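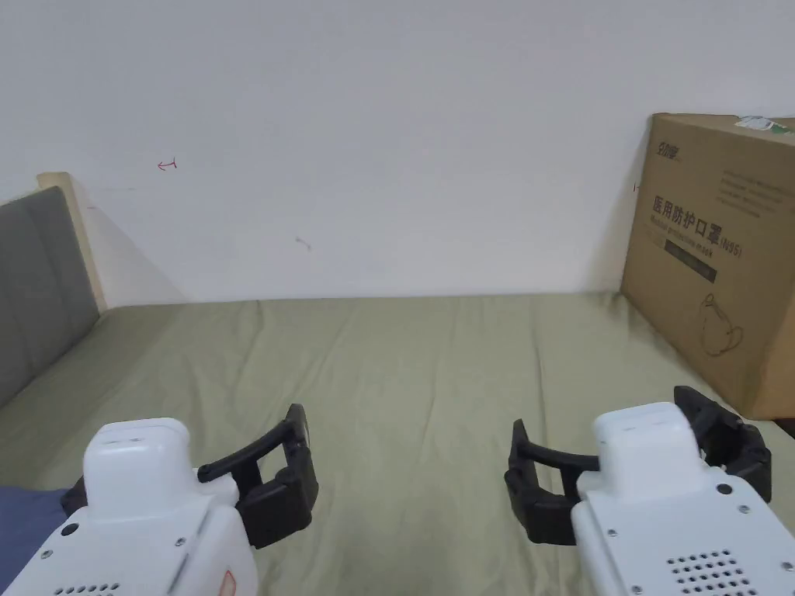 Según nos escribió una participante de la edición anterior, lo más difícil no fue madrugar ni rellenar el cuestionario, sino acordarse de anotar la hora en que apagaba la luz. A raíz de ese comentario y de otros parecidos, el diario de sueño se ha reducido a una sola página por noche.

CONVOCATORIA DE PARTICIPANTES
Estudio sobre descanso nocturno y horarios de trabajo a turnos

El Instituto Kasprzak de Estudios del Descanso abre el plazo de inscripción para su nuevo estudio sobre la calidad del sueño en personas adultas con horarios laborales rotatorios. La investigación se desarrollará íntegramente en el domicilio de las personas seleccionadas y no comporta la toma de medicación ni la modificación de los hábitos habituales.

Plazas y duración

Se ofrecen 149 plazas. La participación se extiende durante nueve noches, que podrán no ser consecutivas siempre que se completen dentro del periodo asignado a cada participante. Las noches de trabajo se registrarán igualmente, indicando en el diario la franja diurna dedicada al descanso.

Requisitos

Tener entre 25 y 60 años.
Trabajar a turnos desde hace un año como mínimo.
Dormir habitualmente en el mismo domicilio.
No estar en tratamiento por un trastorno del sueño diagnosticado.
Disponer de teléfono móvil y correo electrónico propios.

Las personas que convivan en la misma vivienda pueden presentar solicitudes separadas. Cada solicitud se valorará de manera independiente.

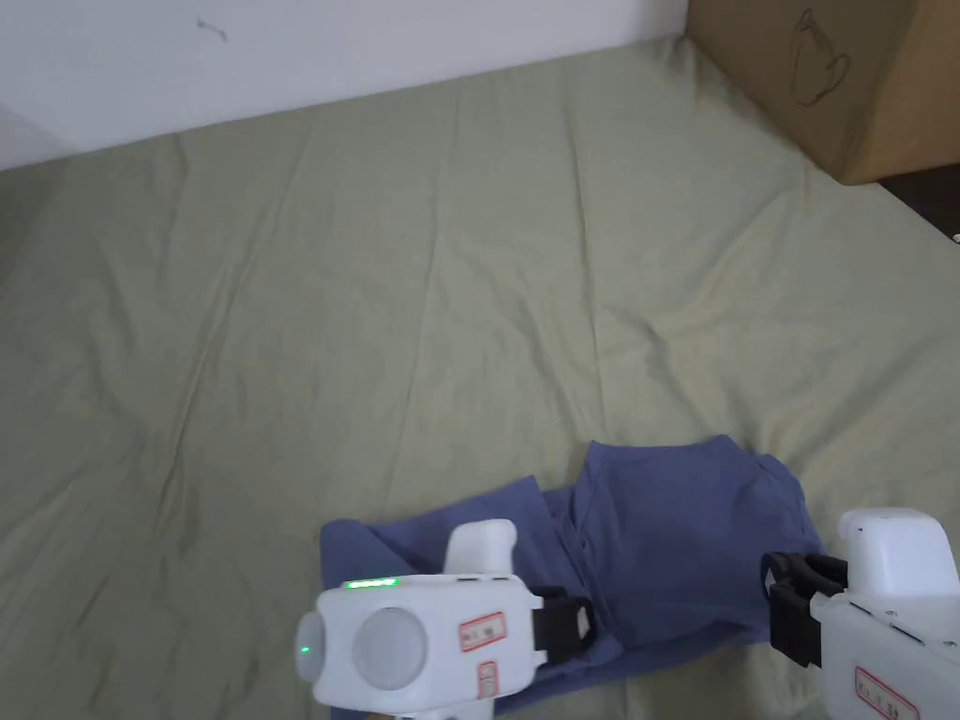
Tareas de la persona participante

Durante el estudio deberá completar el diario de sueño al levantarse y llevar en la muñeca el registrador de actividad Josus, que el Instituto entregará en préstamo. Se solicitará además una breve ficha sobre el dormitorio: orientación, ruido exterior, tipo de persiana, ropa de cama y temperatura aproximada al acostarse. Finalizadas las nueve noches se realizará una entrevista telefónica.

El registrador deberá devolverse en el sobre prefranqueado en los diez días siguientes a la entrevista.

Compensación

Quienes completen todas las fases percibirán una compensación de hasta 200 euros, abonada mediante transferencia. En caso de abandono voluntario se abonará la parte proporcional a las noches registradas. La compensación está sujeta a la normativa fiscal vigente.

Protección de datos

Los datos se tratarán de forma seudonimizada y se emplearán exclusivamente con fines de investigación. La empresa Remeteck actúa como encargada del tratamiento en lo relativo al alojamiento de los cuestionarios. La persona participante podrá retirar su consentimiento en cualquier momento, sin necesidad de justificación.

Solicitudes

El formulario está disponible en la sección Convocatorias de la página del Instituto, a partir del 5 de mayo de 2025 y hasta final de mes. Las solicitudes incompletas dispondrán de cinco días hábiles para su subsanación. La resolución se comunicará por correo electrónico, con indicación del número asignado en la lista de reserva cuando proceda.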